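Paying off the car early

I made the last payment on the car in November. The loan had 3000 dollars left on it last spring, and I was tired of seeing it on the statement every month.

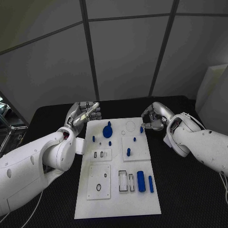 What worked was dull. I moved 234 dollars out of checking on payday, before I could spend it, and sent it with the regular payment. My friend Siiri Manninen told me to call the lender first and ask that the extra go to principal. It took four calls to get that done.

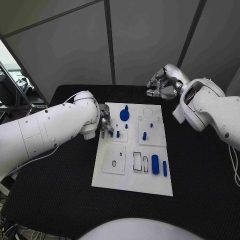

White board with blue pegs, black table.

The tax refund helped too. It came to about 660 dollars, and I sent all of it in. I did skip one month when the water heater went out.
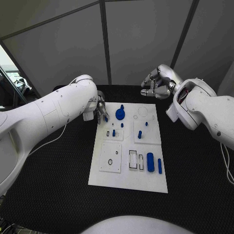
The title came in a plain envelope a few weeks later. It's in the kitchen drawer for now. Next I want to look at the insurance, which went up again.

Contact | © Ivone Seixas | Back to top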